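Every February the readers of Brellotach, a small online book club, throw out their to-read piles and start again from strangers' suggestions. They call it the Swap, and I love it — I've found more good novels there than in any bookshop window.

It works like this. You post the first line of a book you adore, with no title and no author, and anyone who fancies the sound of it has to read the whole thing. This year 3529 first lines went up, over 800 of them before breakfast on the opening morning!
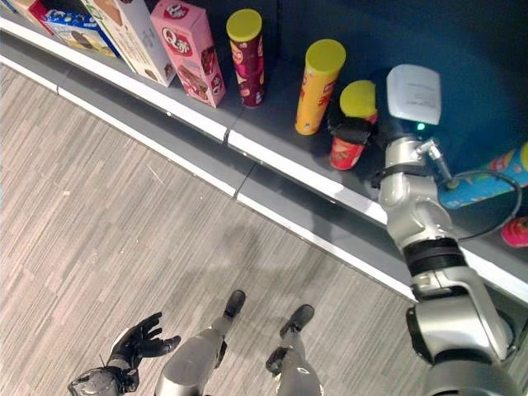 Mitsuko Yagi, who started the club from her kitchen table, still reads as many as she can. "A good opening makes you want to miss your stop," she told me. Her own pick was a slim ghost story called Wada, and 65 people took it on. Half the fun was watching them argue over the ending — I was up until one in the morning joining in. 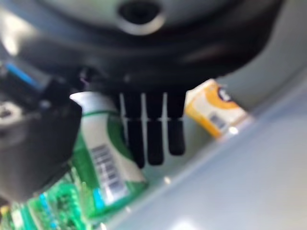
## How to join in

Sign up, pick your line and keep it short (the limit is 18 words, so the Victorians do suffer a bit). Then go hunting. I came away with Jutero, a wonderfully odd family saga set on a ferry, and I've already pressed it on my sister, my dentist and the man next door. The Swap stays open all month, and you can add a second line once you've finished your first book.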